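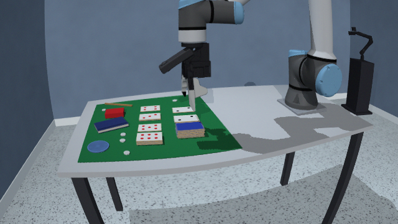
Several readers of the first edition wrote in to ask whether a club may open a card evening to the public without first writing its own house rules. It may, but one reader from Rindthorpe reported that her group spent most of its opening night settling disputes that a single printed page would have prevented. The guidance has been revised with her remarks in mind.

How to Set Up a Community Card Evening

Revised 19th May by the Rindthorpe Leisure Office

Before you book a room

Decide which games will be offered and who the evening is for. Partnership games such as whist need players in fours, so late arrivals may have to wait for a full table. Rummy and cribbage are more forgiving. New clubs are advised to begin with one main game and one reserve.

Rooms at the Sipos Hall may be requested from February for the following season. The small room holds 37 people seated. The main room is larger but carries sound badly, and older players have found it hard to hear the bidding at the far end.

Preparing the tables

Set each table so that players can reach the center without standing. A felt or cloth cover makes cards easier to pick up and keeps them from sliding. Leave one side of every row clear for wheelchairs and walkers.

Count each deck before play begins. Two decks with different backs should be kept at every whist table, so that one can be shuffled while the other is dealt.
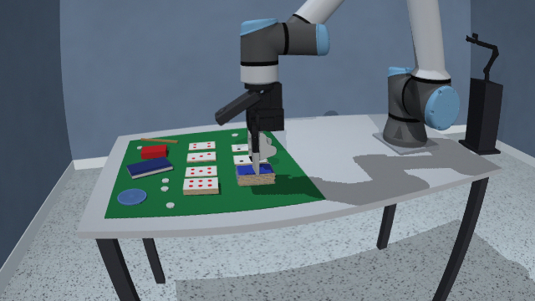
Score sheets should be printed in large type. The Zekalard sheet, available at the front desk, has space for 24 hands and a column for partners' initials. Pencils are preferred — corrections are frequent.

Writing the house rules

Keep the rules to one page. State what happens when a card is exposed during the deal, when a player revokes, and when a player must leave early. Name the person whose decision is final for the evening. Where a published rulebook is followed, give its title and edition.

Playing for money is not permitted in any Leisure Office building. Small prizes may be given, provided that they are bought from the entry fee and listed on the notice board.
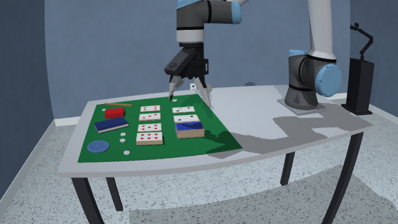 Clubs that wish to rank their members over a season may use the Tudent method. Each player begins at 700 points and gains or loses points after every evening, according to the strength of the opponents met. A player who passes 955 moves to the upper table. Scores are reset at the end of the season.

Closing the evening

Announce the last hand fifteen minutes before the room must be cleared. Count the decks again and set aside any that are short. Return the tables to the side wall, sign the room book and hand the key to the front desk.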